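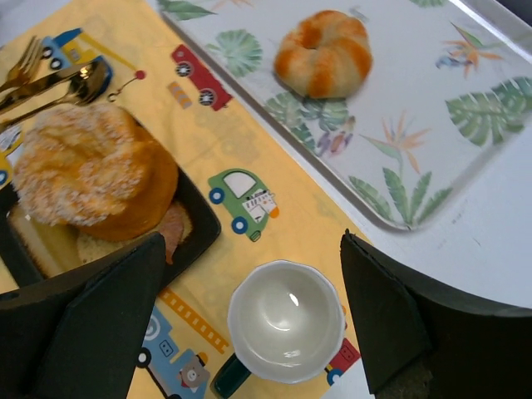
The Last Bus to Plullcombe

My aunt left me a bakery, which sounds lovely until you know that it was in Dultanby, and that I had never baked so much as a scone in my life, and that the letter telling me so arrived in April, the same week my landlord told me he was selling up. So I packed the car (badly) and drove out there with a kettle, a doona and a fern that died somewhere past the Quezada turn-off.

I'd been there as a kid, summers mostly. I remembered the smell and the bell on the door and a stool I was allowed to stand on if I kept my elbows in. What I didn't remember was how small it was! Two ovens, one bench, a front room with a counter and a window that looked straight across at the bus stop. Upstairs there was a bed, a bath and a wardrobe full of aprons.

And there was the book. It was an old school exercise book with a Rallico flour sticker on the front, and it had all her recipes in it, only they weren't recipes so much as notes to herself. "Usual dough." "As for Easter but less." "Till it looks right." I sat on the back step with a cup of tea and read the whole thing and laughed till I had to put the tea down, and then I had a bit of a cry as well, because I could hear her saying every word of it.

On the last page there was just a number, 2316, underlined twice.

I tried it on everything. I tried it on the safe under the stairs (wrong, and the safe was open anyway, and had raffle tickets in it). I tried it as a phone number with the old code in front. I tried it as grams, which gave me a quantity of dough I can only describe as a neighbour. I asked the woman at the post office, who said my aunt was always writing things down and perhaps it was a prayer. I asked the bloke who came to look at the ovens, and he thought it might be a part number, and went through his catalogue on the bonnet of his van for half an hour, bless him. It wasn't a part number.

Meanwhile I had to learn to bake. I'd love to tell you I had the gift in my blood, but my first loaves went to the chooks next door and the chooks were polite about it. I got up at four, I burned things, I went to bed at seven with flour in my ears. By the end of the first month I could do a white tin loaf and a bun. By the end of the second I could do a bun I wasn't ashamed of. People came in anyway, mostly to look at me. They'd buy a loaf and tell me how she used to do it, and every one of them told me something different, so I wrote it all down in the back of the book under that silly number.

The bank rang when winter was properly on us. There was 3000 dollars owing on the ovens and would I like to talk about it? I would not. I said I'd ring back, and then I went and stood in the front room with the lights off, looking at the bus stop, and thought about my old flat and whether anyone had put curtains up in it.

I stayed like that for ages. My feet went numb. The street was wet and there wasn't a soul on it, and I was working out what I'd say to the estate agent when I saw headlights coming down the hill.

It was the last bus, the Plullcombe one. I'd never seen it, I was always asleep by then. It pulled in with all its windows fogged and the driver leaned across and opened the door, and he didn't drive off. He just sat there with the engine running, looking over at the shop. I looked at the clock on the wall, the ugly one shaped like a teapot that I'd been meaning to take down.

It was sixteen minutes past eleven. Twenty-three sixteen.

I had the door open before I'd thought about what I was doing, and no shoes on, only socks. I ran across the road and the driver said, "You'd be the niece, then." I said I was. He said he hadn't liked to knock. He said she used to wait up, every night for years, with a box of whatever hadn't sold, and he'd take it along to the hospital at the end of the line for the night shift, the nurses and the cleaners and the ones sitting up with people. He'd kept on stopping, he said, just for a minute, just out of habit. He hoped I didn't mind.

All those nights I'd been upstairs snoring!

I told him to wait. I ran back in, wet socks and all, and I filled a flour carton with everything I had, the buns and the end loaves and a tray of apple things that had slumped in the middle. He put it on the front seat and did the seatbelt up round it. Then he shut the door and gave me a toot, and off they went, him and my slumped apple things, up the hill in the rain.

I didn't ring the estate agent. I rang the bank instead and was very grown-up about it, and we worked out a bit each month, and I have to say the woman there was nicer than I'd given her credit for. It turned out her mum had been in that hospital. She remembered the buns, or said she did.

Word got back along the line somehow. A nurse came in on her day off and ordered 80 rolls for a wedding. Then somebody's brother wanted pies for the footy club, and I had to admit I couldn't do pies, so he came round and taught me in return for the first batch, and they were terrible, and he ate 2 of them standing up at the bench and asked for the recipe he'd just given me.

I sleep in the afternoons now, like a cat, and get up again at ten. I put the radio on low and pack the box. Some nights it's full and some nights there's only half a dozen things rolling about in the bottom of it, and the driver never says a word either way. If it's cold I take him a cup of tea and he hands me back the mug from the night before.

I did take the teapot clock down, for a day. The wall looked awful without it, so it's back up. It runs a minute fast, and I've written that in the book too, on the last page, next to her number: "Clock fast. Don't panic. He waits."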